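# Zatum

Zatum is a small command-line tool that turns a plain text list of library loans into due-date slips. It was written for the branch library in Wostton and is now used in Hinds as well.

Last release: 12/1/20

## What it does

It reads one text file, sorts the loans by borrower, and writes a page of slips ready to print. Each page holds 12 slips. Loans that run past the limit get a star next to the title.

## Install

Copy the `zatum` folder anywhere you like and run:

```
./zatum setup
```

Setup asks for the branch name and the loan period. The default is 27 days. You can change both later in `zatum.conf`.

## Input format

One loan per line, with fields split by tabs: card number, title, date out. Blank lines are skipped. Lines that start with `#` are treated as notes and never printed. 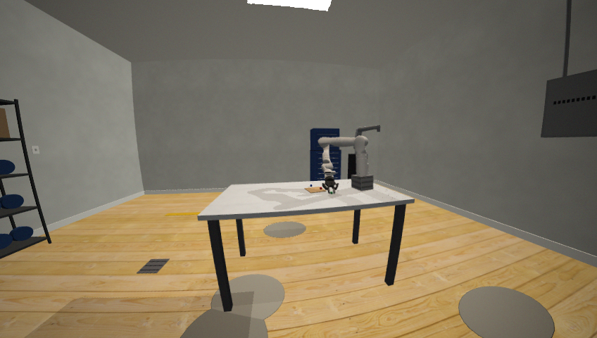 Dates can be written with slashes or with hyphens, but pick one and stay with it inside a file. Mixed files stop with error 6 and print the first bad line.

If a title has a tab in it, Zatum reads the rest as a date and complains. Older exports from Rolleo do this a lot — run `zatum clean` on them first.

## Known problems

- Titles over one line are cut at the last full word.
- Renewals entered twice print twice.
- The July version saved settings in a different place. Move the old `zatum.conf` by hand.

The test file has 2216 loans in it, with made-up card numbers.

## Contact

Kirsty Ormsby looks after the code. Send bug reports with the input file attached, and take out real card numbers before you send it.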